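Humidity in the ground-floor store: first results

Readers who use the ground-floor store at Wendov will have noticed the two new cabinets against the north wall and the small grey loggers fixed inside the doors. This item sets out what the loggers have recorded since they were fitted in January, and what follows for anyone who keeps timber, card or paper down there.

The store has been damp for as long as we have had the lease. The floor is a concrete slab laid straight on the ground, and the survey done when we moved in found no membrane under it. The walls are solid brick to shoulder height and blockwork above. Warm air comes in from the loading bay each time the shutter is raised, meets the slab and cools. The relative humidity near the floor then climbs, and it stays high until the shutter has been closed for several hours.

Before any work was done, the logger on the lowest shelf gave a peak of 92 per cent. The one at head height never matched it, and the gap between the two was widest on mild, wet days after a cold night. That is the pattern to expect from a cold floor. A leak in the roof would have shown first in the upper logger, so the roof inspection has been put back to next year.

Three changes were made. The shutter seal was replaced by Medeiros, who also reset the lower guide. The bottom shelf was taken out of use in every bay and the remaining shelves raised by 15 centimetres. A Kastar dehumidifier was then set on the east side with a fixed drain to the gully, so that it does not depend on a tank being emptied.

The readings since then are lower and much flatter. The daily swing at the lowest shelf in use is now 11 points at worst, and on most days a good deal less. The swing matters more than the average for most of what we store. Wood takes up and gives off water slowly, and it moves across the grain far more than along it. A panel kept steadily at a slightly high humidity will reach a size and stay there. One that is cycled every day works at its glue lines, and the joints open in the end.

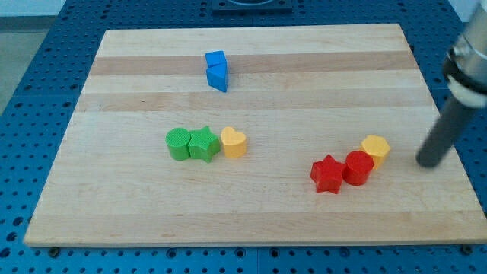
Striped maple board with blue and green blocks, on a perforated bench top.

Glued-up boards of any width should be stored on edge, with a gap between them and air on both faces. A board laid flat on a solid shelf dries from the top only and will cup. If it has to lie flat, put it on battens of equal thickness, placed directly above one another where boards are stacked. End grain loses water much faster than the faces, and a coat of wax on freshly cut ends is well worth the few minutes it takes.

Card and paper need more care. The cabinets are for these, and they should not be used for tools or finishing materials. Each holds a tray of silica gel, which is changed on a fixed rota every 14 days. Please do not move the trays between cabinets, even if one looks spent. The gel is weighed when it comes out, and the weight is how we track how much water each cabinet is letting in. So far the left-hand cabinet takes up more than the right. The door on that side does not close square, and new hinges are on order from Bridedach.

One fault should be recorded. The logger in the loading bay stopped writing for part of January after its battery contact worked loose, and the gap has been left blank in the charts. Ekow Eshun has checked the other units against a salt reference – all were within the maker's tolerance – and will repeat the check before the autumn.

The dehumidifier is set by its own humidistat and should be left alone. Turning it to the continuous setting will not dry anything faster that needs to be dried, and it takes the upper shelves too low. The shutter should be raised only for loading and closed again straight after, including in fine weather.

The full charts are pinned up inside the store door and cover everything up to 01/05/2023. Requests for shelf space above the second bay go to the stores desk in the usual way, with the width, length and weight of what is to be kept.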